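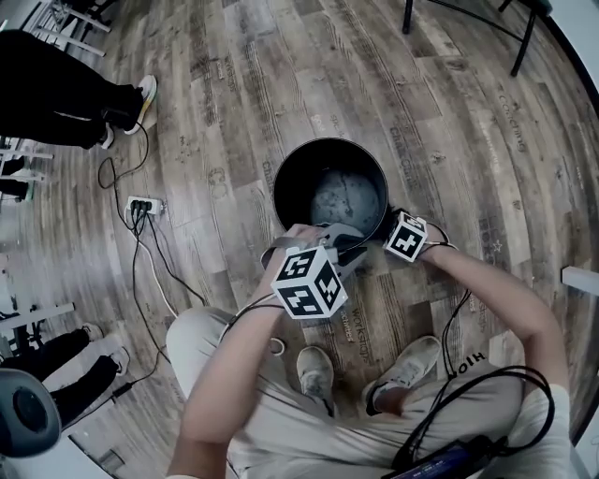
Minutes of the maintenance meeting, Heva hand grippers, Flesska workshop, room 42. The meeting started at 9:30 and was led by Nga Đoàn, who also wrote these minutes. The first point was the cabling on the operator side. The cable of the left gripper still makes a loop down across the lap of the operator, and the power strip stands on the floor with the black and white cables in a tangle across the planks. We agreed that the strip must be moved to the wall and the cables must be put together in one sleeve. The new cable for the left side will be 82 cm long, measured from the wrist to the belt clip. The right side keeps its present cable until the left one has been used for a week.

Point 2. Marker cubes

The left cube was found a little loose at the last check. It is fixed with six small screws and two of them had lost their thread. Both were replaced and the cube was calibrated again. The meeting discussed if glue should be used also. Decision: no glue for now, because it makes the next change difficult. The person who prepares the station will try each cube by hand before the first task of the day. If it moves, the station is not started and the calibration is repeated.

The printed faces should be cleaned only with a dry cloth. One face was cleaned with alcohol in July and the black color became lighter in one corner. A new set of faces is ordered from Wuvanmont.

Point 3. Jaws and finger pads

Ticket 566 is still open. It says that the left jaw closes slower than the right one when the operator holds cloth. Opinions were different about the reason. One opinion was fibers in the joint, another opinion was the return spring. It was decided to open the left gripper first, clean the joint, and measure again with the same towel before ordering any spring.

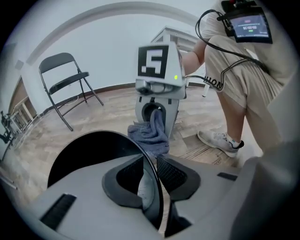

If the time is still different after cleaning, the springs of left and right will be exchanged. When the fault moves to the other side, the spring is the cause and the ticket goes to Wuvanmont. The finger pads stay as they are during this test, so that only one thing is changed at a time.

Point 4. Start procedure

The sheet on the door is old and will be replaced. The correct order is: power, grippers, camera check, timer. The timer was sometimes started before the camera check and the recordings had to be deleted. Nga Đoàn will write the new sheet and send it to the Tăng group for reading.

Open actions

Power strip and cable sleeve: Flesska workshop, before the next meeting.
Cleaning and measuring for ticket 566: Tăng group.
Start procedure sheet: Nga Đoàn.

The meeting was closed at 10:20.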